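Maintenance and Setup of a Two-Gripper Handheld Station
Project report, Bendholm workshop course
Submitted Saturday, June 30, 2018

1. Scope

The report covers the setup, checking and repair of the handheld gripper station used in the Karivell project. The station consists of a left and a right gripper, each with its own cable and its own camera, a table, and a set of shelf and tabletop objects. The software that receives the data (Fitudeck) is treated only where a mechanical fault shows up in it. Design of the gripper itself was completed by an earlier group and is not discussed.

2. Condition at handover

The station was handed over in November with an incomplete log. The right gripper did not close evenly: its outer finger reached the centerline after the inner one, and a held object was pushed sideways before it was clamped. The left gripper closed evenly but its cable connector had play. Fitudeck reported the connector fault as a dropped channel, and the previous group had restarted the software each time without opening the unit.

3. Station layout

The rack is placed on the table with the jars on its upper shelf. The operator works from the front edge and holds one gripper in each hand. Both cables must leave the handle with enough slack for the wrist to turn. If a cable is pulled straight, the load goes into the connector, and we believe the play in the left connector started this way. In the neutral position before a run, the left jaws point right and the right jaws point left, and neither gripper touches the rack. 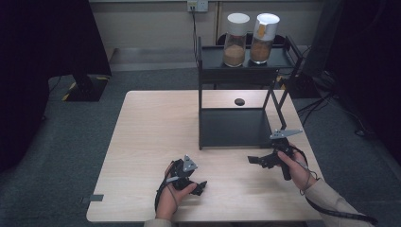
One comment on the first draft was that cable slack should be fixed by a clip on the sleeve and not left to the operator. The comment also noted that a clip would make the slack the same for operators with different arm lengths. We tried a clip for one afternoon. It kept the slack constant, but it had to be moved whenever the operator changed, and twice it was forgotten and the cable pulled tight at the elbow. The final procedure has no clip. The operator extends both arms fully before the first run and confirms that neither connector moves.

4. Disassembly and repair of the right gripper

4.1 The unit was unplugged and the fingers removed. The linkage behind the outer finger had a worn bushing. The inner bushing was within tolerance, but both were replaced so that they would wear at the same rate.

4.2 The replacement bushings came from Öztürkmen. They were a tight fit and had to be pressed in with a vise. The first one went in crooked and was scrapped.

4.3 After reassembly the maximum opening was set to 34 mm for the bench test, measured between the inner faces at the tips. The stop screw was then backed out again for normal use, as the jars need a wider opening.

4.4 The left connector was resoldered and a strain relief added inside the housing. No dropped channel has been logged for that unit afterward.

5. Finger and camera check

The check is done with the fingers fully open and a target on the bare tabletop. We use a clear glass of brown powder, standing beyond the fingertips. Both fingers should appear in the lower part of the camera view with the target between them and no contact. A finger that sits farther in than it did at the last check has either slipped on its mount or is not returning to its stop. The powder surface is a poor focus target, so focus is judged on the table grain near the fingers.

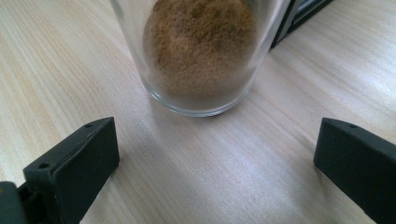

We were asked whether a printed checkerboard would be better than household objects for this step. For camera calibration it is, and one was used after the bushing change. For the daily check the only question is whether the fingers have moved since the last session, and an upright object shows a sideways offset well enough. The checkerboard is kept for use after any disassembly.

6. Load test

Both units were cycled 3000 times with no object, then inspected. The right gripper showed no measurable offset between fingers. The left had slight dust around the pivot, which was wiped off. No lubricant was applied, since it had migrated onto the finger faces in an earlier trial.

A grip test followed. One gripper clamps a jar on the upper shelf from the side while the other is held low and clear of the rack. The jar must stay upright when clamped and must not shift toward either finger. The test was repeated 3 times per unit. With the right gripper the sideways push described in section 2 was absent in all repeats.
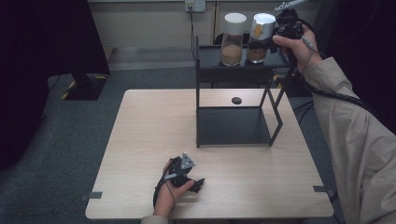 7. Maintenance schedule

Before each session: arm extension test, connector check, finger and camera check, rack position against the log.
Weekly: wipe pivots and finger faces, tighten finger screws by hand.
After any disassembly: checkerboard calibration, opening measurement, grip test.
When Fitudeck reports a dropped channel: stop, unplug, move the connector by hand and look for play. Restart the software only after this has been done and logged.

8. Open points

The service life of the new bushings is unknown. The spare set is from the same order and has not been measured. The strain relief in the left gripper should also be fitted to the right one, which still has the original connector.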